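4. Collecting demonstrations with the hand-held gripper

4.1 What the students were asked to do

The Vungate module runs for one term and ends with a shared data set. Each team builds a hand-held gripper from the Stuleo plans, fits a camera to it, and records people doing small table tasks by hand. The recordings are then used to train a policy for the arm in the teaching lab. The published account of an earlier run of the module claims that "novice teams can produce training data of research quality". We were not persuaded by this when we took the module over, and after a term of running it ourselves we are still not persuaded, though our doubts have moved.

The target set in the handbook was 3,000 demonstrations across the whole class. We cut this to 1,000 before teaching began. Even so, the lower figure shaped the students' behaviour more than any other part of the brief. Teams learned quickly that a short, dull demonstration counted for as much as a careful one, and the tasks they chose drifted towards whatever could be repeated fastest. The handbook treats the size of the set as the main measure of success. We think this is a mistake in a teaching setting and probably in others too.

4.2 Wear, dirt and the state of the pads

Earlier reports on the module say very little about the condition of the grippers during recording. They list the parts, give the cost, and move on. Our own marking scheme had the same gap until the middle of term, when two teams with identical builds began to get very different results on the same pick-and-place task and neither could say why.

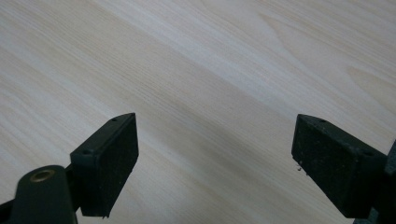

Figure 4. View between the fingers over a bare stretch of table.

Pad condition was not logged by any team at the start of the module, and we could find no advice on it in the Rirkari guide that the students were given. The guide says that the pads should be "checked regularly", without saying what a check consists of. In Figure 4 a few tiny pale specks can be seen on the dark pad of the right finger, near its inner edge, and this is the sort of thing a team would have to decide whether to record. We do not claim that specks of this size affect a grasp. We have no measurement that would support such a claim, and the student report that made it rested on one afternoon of trials with a single cup. Our point is narrower. If a paper says that the hardware was the same for all teams, the reader should be able to find out what "the same" was taken to mean, and in the work we have read this is not possible.

A second matter is the table. Grain lines like those in Figure 4 run at a slant across the view and change in character from one part of the surface to another. Several teams assumed that a plain table was a neutral background and said so in their write-ups. None of them tested it. When we asked one team to repeat its recordings on a sheet of grey card, the students objected that this would make their data less realistic, which may be true, but it left the assumption where it was.

4.3 How much of the set was usable

We screened the recordings by hand after the final session. Of the 1,000 demonstrations handed in, 305 were rejected, mostly for lost tracking or for a start position outside the agreed area. A further 100 were kept after some argument between the two markers. We report this because the Salazar scoring sheet, which the module uses by default, has no place for doubtful cases. A recording passes or it fails, and the share of passes is then quoted as a measure of quality. Had we followed the sheet to the letter, we could have defended either a higher or a lower figure from the same recordings.

It is also unclear what the students learned from the screening. They were told which recordings had failed but in most cases not the grounds, as the sheet does not ask for them. In the next run each team will screen another team's recordings, with a written reason for every rejection, before any policy is trained. Whether this improves the data is an open question, and the class is too small to settle it.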